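Folding table walk-through, room 306, Hollenstein building
Checked by me (Corina), comments as I went along

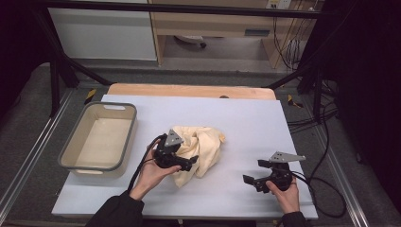
I did this one before lunch with the Zusia checklist, and I was in a good mood, so bear with my notes!

Table legs and locks: OK. I leaned on all 4 corners and nothing rocked.

Tabletop edges: OK. I ran my palm along the rounded edge, no splinters (last time I found one the hard way).

Basket: OK. Both handle cutouts are smooth. Please keep folded cloths below the rim, Vimala, I know you love a tall stack.

Cables: WATCH. Anything that hangs beside the table can catch a foot, so tuck it in before you start walking around.

Floor tape: OK for now. I pressed the corners down again and they held.

Carpet: OK, just lint. So much lint.

Aisle to the door: FIX. I measured 50 inches at the narrow spot and we agreed on more. Vimala Annamalai is moving the spare chairs to Flusgate.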